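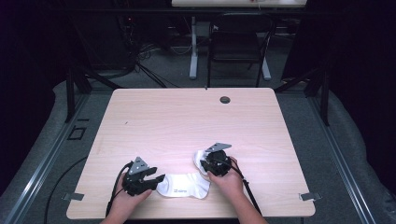
By Harish Yadav

Jun 8, 2024

The email from Brollon said my socks had been "retired with honor." I had mailed back a pair with a hole in each heel, at my own expense, under the lifetime guarantee that was the only reason I paid what I paid. A new pair would be on its way once I picked a color and covered the handling fee. The handling fee was two dollars less than a three-pack at Ledesma, the discount store near my apartment in Trondville.

I don't think Brollon is a crooked company. The new socks came, and they're nice socks. My quarrel is with the word "lifetime," which has spread from cookware and hand tools to backpacks, umbrellas, pillows and now underwear, and which I think has stopped telling us much about how long anything lasts.

Start with whose lifetime it is. Most of us hear the word and picture our own. Read the terms and you often find "the expected useful life of the product," a length of time decided by the company that made it. A sock whose expected useful life is two winters can carry a lifetime guarantee for two winters. I have read a luggage policy that covered the wheels for life except for wear, and I would love to know what else happens to wheels.

Then there's the matter of who bothers. A guarantee costs the seller money only when somebody claims on it, and the claim is usually a small chore: find the receipt, print the form, wash the item (they all want it washed), stand in line at the post office. People will do that for a $232 winter coat. I did it for socks because I was already annoyed and planning to write about it. My guess is that most worn-out socks with a lifetime guarantee go in the trash like all the others, and that the price was set by someone who knew that.

The defenders of these policies have a decent argument, and I used to make it myself. A company that has to replace whatever fails will build things that don't fail. It ought to work. It may even have worked, back when the guarantee came from a firm that made its own goods in its own building and heard about it when the stitching let go. Tretthorpe was a firm like that. My father bought a canvas jacket from them and wore it for 16 years, and when the zipper finally quit he took it to the shop and a man put in a new zipper while he waited. There was no guarantee on that jacket of any kind – I've looked at the label.

Tretthorpe has a guarantee now. It also has new owners, and the jacket is lighter, and if the zipper breaks they will send you another jacket. They don't do zippers anymore. A person on their help line explained this to me as an improvement, since I wouldn't have to wait for a repair. What happens to the old jacket? She wasn't sure. I could keep it, she said, or give it away, as long as I sent a photo of it with the label cut.

That last part is what I can't get past. We were sold the lifetime guarantee as the opposite of throwaway shopping, the choice for people who are tired of filling up landfills. Yet a free replacement is a second item, made and shipped, with the first one still lying around. Do it three times and you've gone through as many jackets as the guy who buys cheap. You just feel better about it, and you paid more up front for the feeling.

A repair promise would be worth something to me. So would a page listing spare parts with prices, or a plain sentence such as "we test these for so many washes." A company could say that its socks will last three years of weekly wear and that after that I'm on my own. I'd believe that. I would probably buy them, too, because a number can be checked and a company that prints one is taking a risk.

My wife thinks I'm being sour, and points out that I did get free socks. Fair enough, except for the handling fee. I've been wearing the Brollon pair in rotation with the three-pack from Ledesma since December, same shoes, same washing machine, and so far I can't tell which ones are going to go first. The heels on both are getting thin.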